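Last updated Dec 17, 2024. Covers release 2 of the notes and parts list.

# Sendthorpe Desktop Teardown Set

Written notes and a parts list for taking apart and rebuilding used office desktops. The set has 282 entries from 36 towers. Each entry covers one part: where it sits in the case, how it is held, and what has to come out first.

The work was done at the Graltance refurbishing shop in Sendthorpe, starting in September. Prumalent keeps the files.

## What is covered

- side panel and latches
- memory modules
- expansion cards
- processor, retention bracket and heatsink
- drive cage and drives
- power supply
- motherboard

Monitors, keyboards and laptops are not covered. Neither is anything on the drives. Those were wiped under a separate job and the records are not kept here.

## How a tower is worked on

Power is disconnected and the case goes on its side on the bench with the panel off, so the motherboard is flat and faces up. Positions in the entries (`left`, `right`, `near`, `far`) are given from where the person at the bench stands.

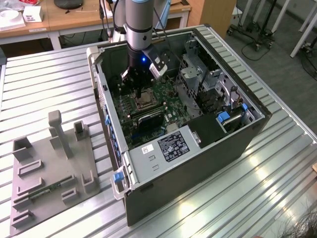
Memory is logged before anything else is touched. Slots are numbered from the edge of the board inward, and empty slots get a row too, with `part_state` set to `empty`. Expansion cards come next, then the drive cage. The power supply is left in place unless the entry is about the power supply.

Many of the cases use colored tabs and latches in place of screws. If a part is held by both, `hold_type` is `mixed` and the screws are listed in `notes`.

## Fields

| Field | Meaning |
|---|---|
| `tower_id` | number from 1 to 36 |
| `part` | name from the list in `parts.txt` |
| `position` | place in the case |
| `hold_type` | `latch`, `screw`, `mixed`, `none` |
| `part_state` | `present`, `empty`, `damaged` |
| `remove_first` | other parts in the way |
| `notes` | free text |

## Known problems

- 40 entries have no `remove_first` value. A blank means it was not recorded. It does not mean the part comes straight out.
- "Shroud" and "air guide" were used for the same part in release 1. Release 2 uses "shroud" throughout, but old wording may remain in `notes`.
- Small heatsinks on the board are listed under `motherboard`, even where they can be removed.

## Corrections

Send the `tower_id`, the part name and the corrected value. Changes to `parts.txt` go in a separate request. The Čierny labels in the old spreadsheet are no longer used and should not be added back.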